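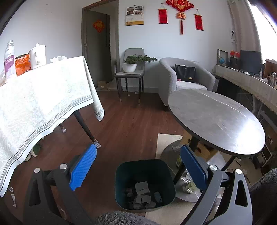
Fig. 1. Open bin on the floor beside the clothed table.

The Bin Within Reach: Does Moving a Bin Change What Gets Thrown Out?
Student project report, Household Systems unit
Mackenzie Ross

1. Background

Advice about tidying is full of claims that sound measured and aren't. The one I started with says that a bin placed within arm's reach of where rubbish is made will keep a room clear with no further effort. I found it in the Drovska home organising handbook our class was given, and again in the Larkevby booklet, in nearly the same words, which made me wonder whether one had copied the other. Neither gives a source. The Larkevby version adds that a small bin works better than a large one, on the grounds that it gets emptied more often. I could find no test of that either.

My supervisor, Reiko Iwasaki, suggested I stop complaining about the booklets and try it in a living area with a couple of tables in it.

2. Method

The project ran for 16 days in June. For the first half the bin lived in the kitchen, behind a door. For the second half it stood on the floorboards near the table with the white cloth. Everything else was meant to stay as it was, including the tables, the mat and the usual habits of the household.

I weighed the contents each evening on a kitchen scale and wrote down what was still lying on the tables at 9 pm. I did not sort recycling from rubbish at the bin. That was a mistake and I come back to it below.

The household knew a project was on. I told them it was about packaging, which was close enough to true, but people who know they are being watched tidy up. I doubt any result here is free of that.

3. What went in the bin

Mostly paper and light packaging. The bin filled with folded and torn grey pieces, the odd small packet, and scraps at the bottom that I gave up trying to name. The total for the second half came to 800 grams, more than in the first half, and at first I took this as support for the handbook.

I am less sure now. Weight tells you what was discarded. It doesn't tell you whether the room was any clearer, and on several evenings it wasn't. It is quite possible to fill a bin and keep a full table at the same time. A mug or a bottle still in use counts as clutter to a visitor and as nothing at all to the person drinking from it, and no bin placement will shift it.

4. What stayed on the tables

The round table was the problem. It is grey with a marble look and white veins, and it collects whatever is being opened. The handbook treats an empty package as a single decision: it's finished, so throw it out. Watching the household, I saw more like a queue. A carton gets torn open, then stays because there might be something left in it, then stays because it has become a thing to put other things under.
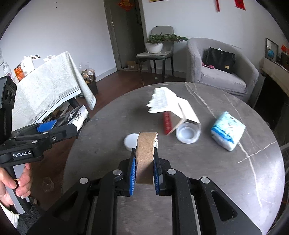

Cardboard gave the most trouble. A roll or a carton is bulky, it doesn't smell, and people hesitate over whether it belongs in the rubbish or the recycling. With one unsorted bin on offer, the easiest choice was to leave it where it was. Clear plastic containers came next, for the same reason, and lids got separated from whatever they belonged to. Soft packs of the tissue sort were never counted as rubbish, correctly, though I had them down as clutter in my first notes and had to go back and fix that.

The clothed table did a bit better, but it has its own weakness. A cloth that hangs down makes a place to park bags. Things moved from the tabletop to the floor beside it, and my evening list recorded that as an improvement! I changed the list on day 2 of the second half to include the floor, so the first half can't be fairly compared on that point.

5. Discussion

The claim in the booklets is partly supported at best. A nearer bin took more light paper. It did little for cardboard and nothing for objects still in use. As for small bins being emptied more often, ours was emptied when I emptied it, so I have no evidence either way.

There is a third source, the Gagnon method, which asks for two containers side by side. Given the cardboard result that seems more promising, but I haven't tested it and I'm not going to recommend it on the strength of a diagram.

6. Limits

One household and one room. No sorting. A changed checklist partway through. The tablecloth, the bags and the mat were all left in place, and any of them could have affected where things ended up.

Filed under: Student Work > Home & Habits | Tags: bins, tidying, packaging

We use cookies to remember your settings and see which reports get read. Accept / Manage choices

3 comments

kerov_fan
We had the two container setup at my old share house, and the recycling one just became the second rubbish bin. Keep your doubts.

Jo in Ballarat
Would have liked the daily weights in a table. You've only given the one total.

M. Ross
Fair point Jo, the appendix didn't come across when this was uploaded. I'll ask about getting it added.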